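Chapter 5
What a T-Shirt Costs

Most people can tell you what they paid for a T-shirt. Very few can tell you what it cost, and the difference between those two words will keep us busy until the end of the chapter, and in some classes until the end of the term.

Start with the price tag. A plain T-shirt at a discount store sells for 5 dollars, which is less than the sandwich many readers of this book will eat while not finishing the assigned pages. For that sum, somebody grew cotton, somebody ginned it, and somebody else spun it, knitted it, dyed it, cut it, sewed it, pressed it, packed it, shipped it, unpacked it and hung it under fluorescent lights next to 400 others. All of those people expected to be paid. Most of them were, though not equally and not always on time.

Economists call the whole arrangement a supply chain. The word "chain" suggests something neat, with one link fastened to the next. A drawing of the real thing looks more like a plate of noodles. Consider the fictions of the trade as well as its facts: the label inside the collar names one country, usually the one where the sewing was done. The cotton may have come from a second country, the yarn from a third and the dye from a fourth. The label has no room for them, and customs law does not always ask.

In this chapter we follow a shirt sold under the Cisico name, a mid-priced line of basics. The cotton is grown outside Jirari, a farming district where the weather is discussed with more passion than politics. It is spun and knitted in Ruranance, a river town with two large mills and strong opinions about which one ruined the river. Cutting and sewing are done in Lumbao, near the port. By the time the shirt reaches a store it has traveled farther than most of its buyers ever will, and it has done so without once complaining about legroom.

At each stop, something is added to the cloth. In Jirari it is mainly land, water and patience. In Ruranance it is machinery and electricity. In Lumbao it is labor, and a good deal of it, for a reason that surprises people who have never tried to sew a sleeve. Fabric is floppy. It stretches, slides and puckers, and it does these things differently on a damp Sunday than on a dry one. Spinning gave in to machines early. Sewing held out, and much of it still passes under somebody's hands, one seam at a time.
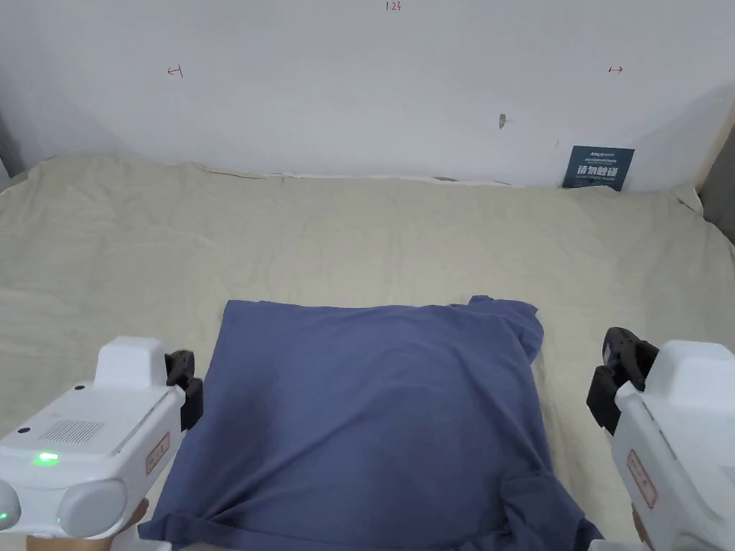 Lumbao sewing operators, interviewed for a trade paper, were asked what shoppers misunderstood about their work, and one of them replied that people think the machine does it. The machine goes up and down, she said. Everything else is me: the curve, the tension, the speed, and knowing from the sound that the needle is about to break. She added that she could sew a neckline faster than she could explain one, and then the break was over.

Her remark deserves more attention than it usually gets in textbooks, this one included. When we say that clothing is "labor-intensive," we tend to picture a large number of people doing something simple. What she describes is a skill. It takes months to learn and it is paid as though it took an afternoon. Why that should be so is one of the main questions of this chapter, and we will offer 4 answers to it, at least two of which disagree with each other.

A word about method before we go on. It is tempting to read a chapter like this one as a detective story, with a villain waiting at the end. Some readers will want the villain to be the retailer. Others will settle on the government, the mill owner or the shopper with the sandwich. You are welcome to your suspect, but please keep a second one in reserve. Prices are set by many people at once, each of them convinced that somebody else is doing the setting.

Section 5.1 begins in the cotton fields of Jirari, with a look at why farmers there plant a crop that loses money in some years – and why they plant more of it the year after. You will need the supply curve from Chapter 2. If you sold that half of your notes, now would be a good time to buy them back, probably at a higher price.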